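**Rental gripper wants to learn your chores, will need you to do them first**

Anyone who has waited for a robot to fold the laundry can now speed things along by folding it personally, with a pair of motorless plastic jaws, at a daily rate.

Brindano, the Estmont rental outfit better known for carpet cleaners and folding chairs, has added a hand-held gripper kit called the Berex to its catalog. Customers squeeze a trigger, the fingers close, and a camera on the tool records the whole business so that a robot arm can later be trained on it. The kit comes in a padded case with two grippers, a charger, a strap and a laminated card that says "Move naturally," advice that gets harder to follow the longer you look at it.

The rental is $300 a week, with a two-day minimum at a price the company will quote over the phone. Software is extra. It comes from Väisänen, which also builds the grippers, and it sorts the recordings, throws out the ones where the camera lost its bearings and packages the rest for whatever training setup the customer already has. Customers with no training setup will end up with a great many videos of their own linens.

We had a kit for a few days and stuck mostly to bedding and towels, the jobs the brochure recommends for beginners. Hard objects are easy enough. A mug stays where you put it. Cloth has opinions, and the first hour with a blanket is a useful reminder of how much work your fingers have been doing without credit. The pads grip well and the trigger is light. The tool is also front-heavy, and after an afternoon of folding we had a sore wrist and a new respect for hotel staff.

The wide-angle lens takes in a lot of room. The manual suggests tidying before you record, then says elsewhere that a lived-in room makes better data. We went with the second page.

Complaints: the strap rubs, the charging port hides behind a rubber flap designed for smaller thumbs, and the status light uses nearly the same green for "recording" and "ready." We lost a full morning to that one. The case, on the other hand, is excellent, and we would rent it by itself.

Brindano says labs and small robotics shops have been the main takers so far, along with a few people who thought it was for picking up litter. 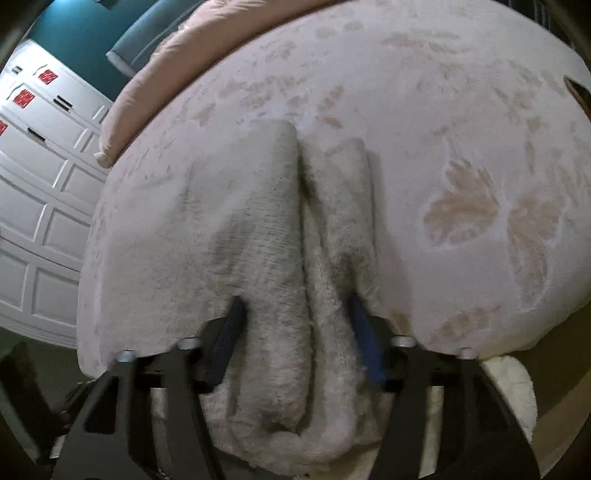
**ESTMONT, 30 August 2021** — A fuzzy grayish-beige cloth between the pads, bunched into a fold, with the rest of it spread over a patterned sheet. Kits can be reserved by phone or at the Brindano counter, next to the carpet cleaners. A deposit is required, and late returns are billed by the day.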